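Clearing the Kitchen Table in One Go (and Keeping It Clear!)

I have a soft spot for the kitchen table. Ours is where the bread gets sliced, the bills get opened, the school forms get signed and then lost, and where every single thing that comes through the front door lands first. By Thursday there is usually just enough bare cloth left for one plate and an elbow. So over the years I've become a bit of a fanatic about the five-minute table clear, and I love it – it makes the whole kitchen feel bigger, and I get to see my favorite tablecloth again.

These are the habits that have stuck. Try one or two, mix them up, ignore the ones that don't suit your kitchen.

Bring the bin to the table

Best tip on the page, so it goes first. Stop walking to the trash! Pick up the wastebasket, carry it over, and set it on the floor right by the edge where you're working. I used to make a little pile of wrappers and envelopes "to throw out in a minute" and that pile could live on the table for two days. With the bin at your feet the paper goes straight over the edge and down.

A round bin is easy to shuffle along with your foot as you move around the table. I keep one with no lid just for this. Lids are great for food scraps and a nuisance for everything else.

Paper first, always

Start with paper, before you touch a single cup or box. Paper is what makes a table look bad. It spreads, it hides things, and most of it is garbage anyway: packing paper, receipts, flyers, the wrapping from whatever got unpacked in a hurry. Gather it up in one big armful and you'll be amazed how much table comes back.

Before it goes in, give the bundle a squeeze. You're feeling for anything hard. My sister-in-law once threw out a perfectly good pair of earrings inside a wad of tissue, and my friend Yatziri Carrillo swears she has rescued three teaspoons this way. A quick squeeze, a quick look at anything with print on it in case it's a receipt or a warranty you need, and then let it go.
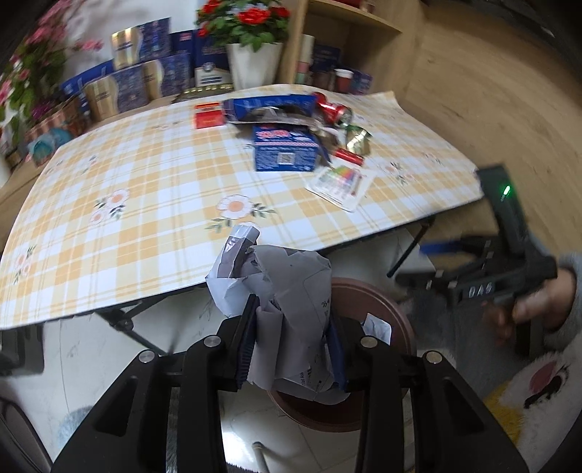 Paper goes first, with the bin right under the edge of the table.

If you recycle paper separately (we do), use a second bag hooked over a chair back. Clean, dry paper goes in the bag. Anything greasy, waxy or shiny with a plastic feel goes in the bin. Flatten what you can. A crumpled sheet takes up a ridiculous amount of room, and a bag of flattened paper lasts us the whole week.

Sweep everything to one side

Once the paper is gone, push what's left to one half of the table. Don't sort yet, don't put anything away, just slide it over. Now you have a bare half, and a bare half is very encouraging! Wipe it or shake the crumbs off that side of the cloth, then work through the group on the other side one thing at a time.

Ezequiel Beltrán, who taught the evening cooking class I took in Prastavcombe, did this with his worktop between every dish. He'd slide, wipe, carry on talking, and never seemed to be cleaning at all. I've been copying him ever since.

For each thing you pick up, there are really only a few places it can go:

Kitchen cupboard or fridge
Another room (put these in a basket by the door and take them all in one trip)
The bin at your feet
Back on the table, if it really does live there

Be strict about that last one. At our house the salt, the napkins and the fruit bowl are allowed to stay. Everything else is visiting.

Small boxes and packets

Little boxes are sneaky. They look tidy, so you leave them, and a month later you find out three of them were empty. Pick up each one and give it a shake. If it's empty, flatten it and into the bag it goes. If there are only a couple of tea bags or two crackers left, tip them into a jar with the rest and get rid of the box.

I write the date on the jar lid with a wax pencil when I do this, and it wipes off beautifully with a bit of dish soap.

Looking after a printed tablecloth

I'm a big believer in a patterned cloth on a working table. Plaid and flowers together, the busier the better. It hides the small stains between washes and makes even a plain supper look cheerful. A few things I've learned:

Shake it outside before you wash it. Crumbs in the washing machine turn to paste and stick in the hem.

Treat grease the same day if you can. A drop of dish soap rubbed in with your fingertips, left for 4 minutes or so while you load the machine, does very nicely on cotton. Test a corner first if the colors are strong.

For wipe-clean cloths, use warm water and a soft sponge. Scrubbing powders will take the print right off (ask me how I know).

Turn the cloth now and then so the same side isn't always at the busy end of the table. Mine used to fade along the window side every July, and now it fades evenly all over.

Hang it by the short edge and smooth it with your hands while it's damp. You may not need the iron at all.

Keep a landing spot somewhere else

The table fills up because it's the nearest flat surface. Give the mail and the shopping bits another place to land and you've won half the battle. We use a shallow tray on top of the shoe cabinet. When the tray is full, somebody has to deal with it before anything new goes in. Asuka Aoki next door uses an old drawer standing on two bricks, painted green, and it looks wonderful.

Do it at the same time every day

Right after supper works for us, while the kettle is on. Other people like first thing in the morning. It doesn't matter much, as long as it's tied to something you already do. With the bin already there and the paper gone first, the whole job is usually done before the water boils.

Last job: empty the bin straight away and put a few spare liners in the bottom, under the one you're using. Next time you pull out a full bag, the fresh one is waiting for you. I did this for the first time last winter and I'm still pleased with myself every time I do it.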